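Members' Interview: Leonie Grabner on Four Years of Public Observing at Londura

Aug 8, 2024

Leonie Grabner took charge of public observing at the Londura Astronomical Society four years ago, when the programme amounted to a single evening each winter. The society now opens its telescopes to the public on 21 nights of the year. She spoke to the newsletter ahead of the new season, which begins in November.

Asked what had prompted her to take the post, Ms Grabner recalled a visit to the Hoxha observing field with her predecessor, Nizar Twal. "Nizar had the old eight-inch reflector pointed at Saturn, and there was a queue back to the gate," she said. "Many of those people had a minute at the eyepiece and then went home. I thought we could offer them rather more than that."

Under the present arrangements, each session is limited to four telescopes, and every instrument remains on one object for the whole evening. Visitors are told at the start what each telescope is showing and may return to it as often as they wish. Ms Grabner described this as the change she would defend most firmly. "The first look at a faint galaxy is usually a disappointment. People need to go back once their eyes have settled. On the third visit they begin to see the shape of it."

The choice of objects is made by Suha Shboul, who prepares the list a fortnight beforehand and revises it on the afternoon of the session. The Moon is included whenever it is well placed. "We used to avoid moonlit nights altogether," Ms Grabner said. "Suha persuaded us that this was a mistake, and the evenings near first quarter are now our fullest."

Lighting at the field remains a concern. The new lamps along the Fusel road are brighter than those they replaced, and the southern horizon has suffered. The society has written to the parish council asking for shields to be fitted, and Agnes Backlund is keeping a record of sky brightness to support the request. Ms Grabner was cautious about the outcome. "We have had a courteous reply. I should not wish to say more until we have had a second one."

The coming season will include a beginners' course in using star charts, led by Jihad Masri and held indoors before the first sessions. Places may be reserved through the secretary. Visitors are asked to bring warm clothing and a red torch, and to leave white lights in their cars.

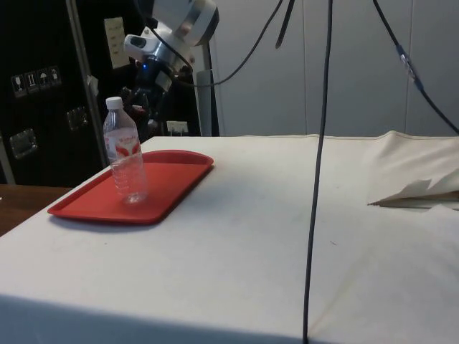
Water bottle and red tray on a covered table.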